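Pleddale Picture Loan
Minutes of the frames and framing meeting, January 2022, held in the workroom at Pellby

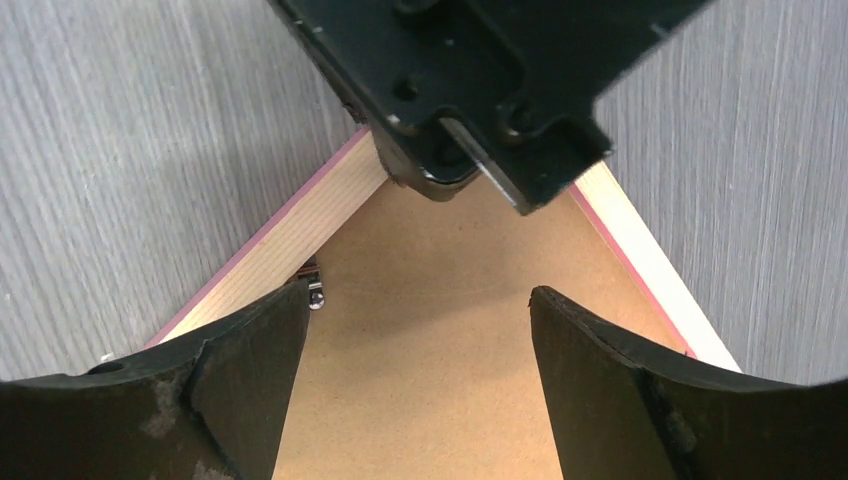 1. Present and apologies

Present: the loans manager (chair), the workroom lead, both framing staff, the schools link, the van driver for the first part of the meeting only, and the office assistant (minutes).

Apologies were received from the stores assistant and from the Batholm branch, who sent written comments. These were taken under items 4 and 7.

2. Minutes of the last meeting

Agreed as correct with one change. Under "Glazing", the sentence saying that all glass would be replaced with acrylic should read "all glass in frames going to schools". The framing staff asked for this to be made clear because orders for other borrowers have been held up.

3. Matters arising

The bench vice has been repaired and is back in place. The second mitre saw is still away and the repairer has not given a date. The office will ring again.

The old hessian-covered boards have gone from the corridor. The fire door now opens fully.

The new labels stick well to bare wood but lift from varnished frames. The remaining rolls will be used on bare wood only. The office will look for something else for the rest.

4. Pale wood frames with the coloured edge

The workroom lead reported on the pale frames with the pinkish-red band along the outer side. The collection list shows 308 of these out of 808 framed pictures. They are the frames most often asked for by schools, and also the ones most often sent back for work.

Two faults come up repeatedly. The first is corners opening at the mitre. The second is the coloured edge being rubbed through where frames have been stacked on their sides. The van driver said that the rubbing mainly happens in the lower rack, where the felt has worn away, and that frames sent out in sleeves come back in better order. The sleeves for the larger sizes ran out in the autumn.

The Batholm branch wrote that borrowers there had not complained about the edges, and asked whether touching up was worth the time. The framing staff said that a light touch-up takes a few minutes but that matching the colour is difficult. The pot in use is slightly more orange than the original. It was felt that a poor match looks worse than a worn edge.

Agreed: open corners to be repaired on every frame that comes back. Worn edges to be left alone unless bare wood shows along most of a side. The larger sleeves to be reordered and new felt put in the lower rack before the next school round.

5. Corner repairs

There are 21 frames on the repair shelf. The framing staff went through how these are being done at present, as the two of them had been working differently.

One has been knocking the joint fully apart, cleaning off the old glue and gluing again with a band clamp. The other has been running glue into the gap and pinning from the back. The second way is quicker, but 8 of the frames on the shelf are there for a second time and most of those had been pinned.

There was some discussion about whether the pins were to blame or the glue. The old tub had been open for a long time and had thickened. The workroom lead thought it should have been thrown out last summer.

Agreed: all corners to be taken apart, cleaned and reglued. No pinning through the face or the side. Frames to stay in the clamp overnight and to be checked for square against the backing panel before the clamp comes off. The old glue to be disposed of.

It was noted that the inside edge of each strip needs wiping as well as the top. Dried glue on the inside edge has been stopping the panels from lying flat.

6. Backing panels

Fibreboard remains the standard backing. The last delivery was cut slightly full and a number of panels have had to be trimmed by hand. The dust from this has been getting on to the mounts. The framing staff asked that trimming be done at the far bench with the extractor running, and that nobody cuts board on the days when mounts are out. This was agreed.

The supplier has offered to recut the unused panels at no charge if they are sent back flat and in the original bundles. One bundle has been opened. The office will ask whether loose panels can be included.

The schools link asked if the panels could be painted on the back so that schools could not write on them. The workroom lead was not in favour. Paint adds thickness and would make the fit worse. A printed card fixed to the back was suggested instead, with the picture number, the name of the work and a line asking people not to write on the board. The schools link will draft this.

7. Hanging rails

The Tamayo rails have now been up at two schools for a full term. Both are pleased with them. Pictures can be moved along without new holes, and the hooks do not need a drill. One school has asked for a second length for the dining hall.

The Batholm branch asked that the rails should not be offered to borrowers with papered walls until the fixings have been tried there. The loans manager agreed and will add a line to the booking form.

The heavier glazed pictures will not be hung on the rails for now. The framing staff will weigh one of each size and pass the figures to the office.

8. Workroom

The grey surface on the main bench marks easily and is hard to keep clean. It was suggested that it be covered during gluing. Brown paper was tried but sticks to the frames. The workroom lead has a roll of silicone sheet and will cut a piece to fit.

Hand tools are to go back on the wall at the end of the day. The corner square was missing for most of a week and was found in the van.

The staff asked for better light over the end bench. The loans manager will get a price for a second lamp. Moving the bench nearer the window was considered, but it would block the way to the glass store.

Heating: the workroom has been too cold first thing for the glue to set properly. The timer will be moved forward by an hour.

9. School round

Dates for the next round have gone out. Pictures will be collected from schools in the same trip as the new ones are delivered, as before. Schools are to be reminded to have the sleeves ready, since several were left behind last time and had to be fetched.

The schools link reported that one school wants to make frames with its older pupils and has asked for a visit to the workroom at Pellby. The framing staff are willing to show the cutting and joining but would want a small group. Offcuts of the pale wood could be used for practice corners. A visit in June was thought best, when the returns are in and the benches are clearer. The loans manager will check the insurance.

10. Any other business

The mount cutter needs new blades. To be ordered with the sleeves.

A borrower has returned a picture in a different frame from the one it went out in. The borrower will be asked for the original. The picture is not to go out again until this is settled.

The kettle in the workroom has been moved to the office and will stay there.

11. Actions

Office: ring the mitre saw repairer; order larger sleeves, felt and blades; ask the supplier about loose panels; look for new labels.
Workroom lead: dispose of old glue; cut silicone sheet for the bench; change the heating timer.
Framing staff: reglue the frames on the repair shelf; weigh one glazed picture of each size.
Schools link: draft the backing card; remind schools about sleeves.
Loans manager: price for lamp; booking form; insurance for the visit; letter to borrower about the frame.

12. Next meeting

To be held at Batholm after the school round. The office will circulate a date.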